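1/ Right, a few of you asked what became of the old building blocks, so make a cuppa because this will take me a few posts. I've been at Pimance for 16 years and I still get a bit soft about sorting day.

2/ For anyone new: Pimance is our little lending library for toys and games, upstairs on Chauvin Street, above the shop that does zips and buttons. We have 1,121 things on the books, and I'd say half of them have at least one piece living under somebody's couch.

3/ The red and green blocks came to us from Anatole Guillot, who taught the littlies at Murkgate for years and years. He handed them over in two pillowcases and made me promise they'd go out on loan and never sit in a cupboard looking nice.

4/ And they've gone out! 60 loans to date, and most families ask to renew. Kids who have every flashing thing under the sun will still sit on the rug with these for an hour. My own grandson calls them "the bricks" and won't hear otherwise.

5/ Now, the sorting. I used to tip everything on the carpet and crawl about after it, which was fine at 50 and is not fine now. A deep metal bin with sloping sides is so much kinder. Things slide to the middle and nothing goes under the heater.

6/ I only do a small handful at a go. Turn each one over, run a thumb along the edges, feel for splinters or anything sticky (it's always jam, or I tell myself it's jam). A whole set can take up to 28 minutes if the kettle's on as well.

7/ Three red and three green in this lot. The reds have more of a brown brick colour to them, and I'm very fond of the dark green, especially the one with the mottled face – it looks like something you'd find on a creek bed. 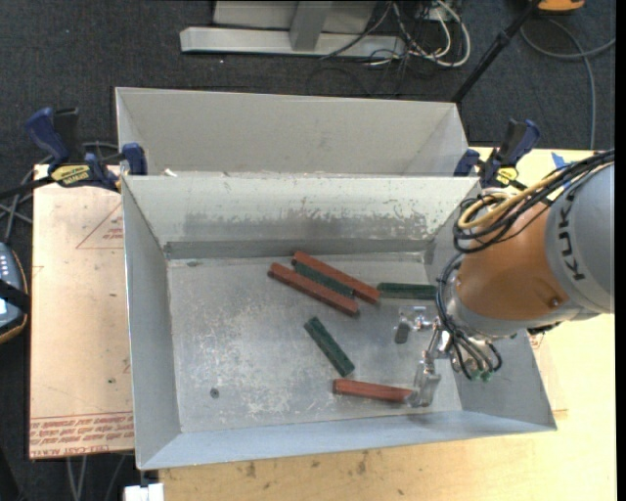 8/ Cleaning, for those who asked. A barely damp cloth, a drop of Dralimis soap if there's a proper mark, then straight onto a tea towel with space between them. Please don't soak them in the sink, I've seen what comes out the other end of that.

9/ If you've got a set at home with a few missing, bring it in anyway. We match up odd ones all the time, and a short set is still plenty for a garage or a bed for a bear. Doors open at ten, mind the second stair, and say hello if I've got my head in a box.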